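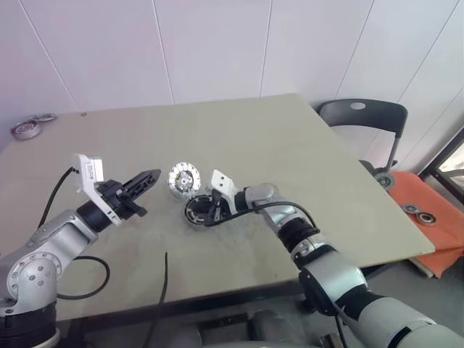

What does the bearing work cover this quarter?

It covers the sorting, inspection and matching of metal rings and discs for the Ondetti rebuild kits, up to the point where the parts go to Grodau for packing. Greasing and final fit are outside the scope and are reported separately.

Status at the end of October

The parts list stands at 61 part numbers. Drawings have been checked for all of them. Measuring sheets are complete for everything except the 12 part numbers added by Karosico in the last revision, where the bore tolerance is still under discussion.

Discs with slotted rims took longer to inspect than planned. The slots have to be checked for burrs on both faces, and the hub is measured separately from the rim. Chenxi Shi has rewritten the inspection sheet so that rim and hub readings sit on the same page – the earlier version had them on two, and readings were copied to the wrong part twice.

Bearing rings are now checked for outer diameter first, then bore, then surface marks. Rings with marks on the outer rim go to a second check by Jiahui Yuan. The reject limit for scratches has not changed.

Spending

Costs are within the approved budget. The one unplanned item was a replacement set of bore gauges, charged to the tooling line at $1,000. No transfer between lines is requested.

Open points

Karosico to confirm the bore tolerance for the added part numbers.
Grodau to confirm tray size. The current trays hold 100 rings, and the discs do not stack in them.
Storage labels to be reprinted once the part numbers are final.

Next period

Inspection of the added part numbers starts when the tolerance is confirmed. The matching of rings to discs continues in list order.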